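Blocks in a bin, and other things I was told were solved

6/18/20

Rogério Cordeiro has been on at me since March to write something nice about sorting. He reckons I only ever write about things I dislike, and he's got a point. So I spent a good part of this week thinking about blocks in bins, and I'm afraid it hasn't come out very nice.

It started with the big tub in our spare room. We inherited a set of building blocks from my sister's kids, the plain rectangular kind, no studs or pegs or anything clever, in a handful of colours. They came in shopping bags. I did what everybody does and tipped the lot into the biggest container I owned, and for a year and a bit that was the storage system. If you wanted a green one you put your arm in up to the elbow and stirred.

Then I read a piece on a home organising site that said a deep bin is the worst possible home for small things, and that I should move to shallow trays, labelled, one colour per tray. The writer said her family had "never looked back". I am always wary of that phrase. She was also selling the trays, from an outfit called Canness, at a price I would describe as optimistic for a rectangle of plastic with a lip on it.

I bought 4 of them anyway. I know.

My results, for what they're worth. The first evening was lovely. Red in one, green in another, the odd colours sharing, and the last tray left for the pieces with chewed corners. It took most of a radio program to get through it all, and I'll admit there's a calm that comes over you when you've got your hand on a block and you know exactly where it's meant to go. By the weekend every tray held a bit of everything. The kids who visit don't care about colour when they're putting away. They care about being finished. I can't say I blame them, as I was much the same with the cutlery drawer until my thirties.

So what did the trays do? They made the mess flatter, and they took up the whole bottom shelf where the board games used to live. The board games are now on the floor.

The other thing that bothers me about sorting advice is how it skips over the picking up. All the talk is about categories and labels, as if the blocks will float across once you've decided where they belong. A rectangular block lying by itself on a flat floor is no trouble. Put it hard up against the side of a bin and you've got nothing to get your fingers round. You end up scrabbling at it with a nail, or pushing it along until it comes away from the wall, or tilting the bin so they all slide down to one end, and then you've got a pile again and you're back to stirring. Two blocks touching end to end are nearly as bad. You go for one and nudge the other, and now that one's on an angle against the wall.

I timed myself, out of spite mostly. Emptying the tub one block at a time, with one hand, no tipping and no scooping, I lasted 5 minutes before I cheated. Rogério said this proved nothing except that I have a short temper, but he wouldn't take a turn when I offered.

What I did notice is that the bin matters more than the system. My tub has rounded corners at the bottom and a ridge running around the inside, and the blocks lodge on that ridge like they're paid to. A plain flat floor with straight walls and not too many pieces on it is a different job altogether. You can see what you've got. You can see which one to go for first, and you can get at it from above without elbowing three others.

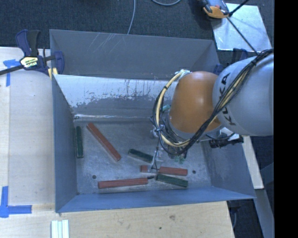 Red blocks and green ones on the floor of a metal bin, with a KUKA arm reaching in.

That's more the kind of load I'd put up with. A few blocks, two colours, plenty of bare floor between some of them. There's still one sitting close to the left wall that I'd be leaving until last, and I don't much like the look of the middle either, with the green one sloping off right under all that cabling. But I'd have a go at it before tea. My spare room on a Sunday is another matter.

I'm not sold on the metal, mind you. Grey floors scuff, and the noise of a hard block landing in a metal bin is something I could live without at seven in the morning. Someone in the comments last time recommended a felt liner from Stöcker to go in the bottom. Maybe. I've been recommended a lot of liners in my life and most of them end up bunched in one corner with crumbs underneath.

Where I've landed, for now, is one wide, low box from the hardware shop, half the blocks in it, and the other half in the cupboard in the hall where I can't see them. No colours, no labels. The Canness trays have gone under the tomato seedlings and they're doing well there. If anybody wants to tell me they sort by colour every night and their children join in, go ahead, but I'd like to see the shelf on a Wednesday.

Next time, the linen cupboard. Rogério says I should try to find something good to say about it. I've had a look and I'm not hopeful.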